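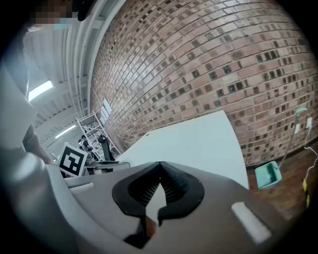

砖墙的房间，木地板靠墙那一条总是有砖灰，怎么扫才干净？

先用软毛的刷子从上往下刷墙，等灰落下来，再扫地，最后用微湿的布擦墙脚那条线。顺序不要反。

Blažena Kováčik 的补充：
大家好，我的中文是后来学的，如果有写得奇怪的地方请原谅。我把情况说详细一点。我们的工作室在一个旧的仓库里面，墙是红砖，没有刷漆，地是红棕色的木地板，墙和地中间有一条深色的踢脚线。我每个星期三下午打扫。扫完的时候看起来很好，可是第二天早上，墙脚又有一条细细的红色的粉。桌子是白色的桌面，靠近墙，所以桌上也看得很清楚，用手摸一下，手指就变成红的。

我已经试过的方法：普通扫把加簸箕，湿拖把，还有一次用了很湿的毛巾。湿拖把的结果最不好，粉变成了泥，进到地板的缝里面，我用牙签挑了很久。我想知道三件事：第一，砖是不是坏了；第二，簸箕的前面和地板中间总是留下一条灰线，怎么办；第三，墙上有插座，刷墙的时候需要注意什么。房间是租的，所以不能随便改墙。

Blair Kinnear
我家以前也是砖墙，住了五年，所以我按照你的次序来写。

关于砖：旧的砖表面有一点掉粉，这个是常见的情况。你可以用手掌轻轻地擦一块砖，如果只有颜色在手上，问题不大。如果有小的颗粒掉下来，或者砖中间的灰缝用指甲可以挖出来，那么应该告诉房东，请他找做墙的人来看。颜色不同的砖掉粉的程度也可能不同，我家里浅色的那些掉得比较多，深色的几乎不掉。请你找出最严重的那几块，用纸胶带在旁边做一个小的记号，过一个月再看。不要把胶带直接贴在砖的面上，撕下来的时候会带走一层。

关于打扫的顺序：
先把桌子从墙边拉开，距离要够一个人站进去。桌面盖一块旧床单。
用软毛刷，从上面往下面刷，动作要慢。刷得快，灰会飞到整个房间，然后晚上又落下来，我想你第二天早上看到的粉，有一部分是这个。
刷完以后离开房间，等15分钟。
先收床单，把四个角往中间折，拿到外面去抖。
用吸尘器的扁嘴吸踢脚线的上边，那个地方很窄，但是积灰最多。
最后扫地，方向是从墙往房间中间，不要沿着墙扫。沿着墙扫，灰就被压进角落里面了。

关于簸箕的那条灰线：请检查簸箕前面的边。塑料的边用久了会弯，或者有小缺口，放在地上就不平。把它放在玻璃上面看一看，如果下面透光，就应该换了。前面有软胶条的簸箕好很多。还有一个办法，扫最后一次的时候，把簸箕的边用湿布擦一下，再往后退一点点扫，退两三次，线就没有了。用完以后请挂起来，不要让前边一直压在地上。

关于插座：在插座附近只能用干的刷子，先把线拔下来。不要喷水。如果插座的盖板和砖之间有缝，粉会进去，这个应该请电工看，我不敢教你。

我用的是 Jetia 的扁刷，宽10厘米，毛很软。其他的牌子应该也可以，但是不要用钢丝的。

Gillespie Rennie
用封闭剂就好了，涂一次以后不掉粉。我涂的是 Mosari 的，哑光的那种，没有味道。

Effie MacKinnon
我不太同意楼上的话。她写了房间是租的，没有得到同意不能涂。而且如果墙里面有潮气，涂了以后水气出不来，砖的面可能一片一片地掉，比现在更麻烦。如果房东同意，应该先在不明显的地方试一小块，等它完全干，再看颜色有没有变深。

我补充一点地板的事。木地板的缝里已经有泥的话，不要再加水。等它干透，用旧的牙刷顺着缝的方向刷，再用吸尘器吸。一次不会全部出来，我那时候做了三次。缝很深的地方，可以用折起来的硬纸片，比牙签好，牙签会断在里面。拖地的时候，拖把要拧到不滴水，每拖一小块就翻面，水变红了就换水。

还有白色的桌面，请先用干的布把粉拿走，再用湿的。如果一开始就用湿布，会画出粉红色的圈。我们办公室的桌子就是这样，后来用一点洗碗的洗涤剂加温水，才擦掉了。桌子的边和桌面下面也请摸一下，那里常常忘记。

Blažena Kováčik 的回复：
谢谢 Blair 和 Effie。我把簸箕放在玻璃上面看了，中间真的有一条光。已经买了带胶条的。用手掌擦砖，只有颜色，没有颗粒，只有靠近窗的地方有一块灰缝比较松，我写信给房东了。床单的方法我也试了，抖出来的粉比我想的多很多。星期三的打扫现在时间长了一点，但是第二天早上墙脚的粉少了。牙刷我还没有做完，只做了一半的房间。封闭剂我先不用。

最后更新：六月

读者评论

Lucrezia Fiore：请问没有吸尘器的扁嘴怎么办？我的吸尘器很老，配件在 Hedton 的店里也找不到了。

Blair Kinnear：可以用一个干的油漆刷，先把踢脚线上的灰刷到地上，再扫。慢一点而已。

Lucrezia Fiore：谢谢，我用油漆刷做了，可以。角落里面要用小号的。

Gillespie Rennie：我的墙是自己的，所以没有想到租房的问题，抱歉。

Effie MacKinnon：没关系。买封闭剂的人请看一下罐子上写的适合什么墙，有的只能用在室外。

相关问题

白色桌面上的红色粉末印怎么去掉
木地板的缝里有沙子，用什么工具
簸箕的胶条可以单独买吗
旧砖墙的灰缝松了，应该找谁
Gunn 的软毛扫把和硬毛扫把有什么区别
日光灯的灯罩多久擦一次
租的房子，墙上可以挂扫把架吗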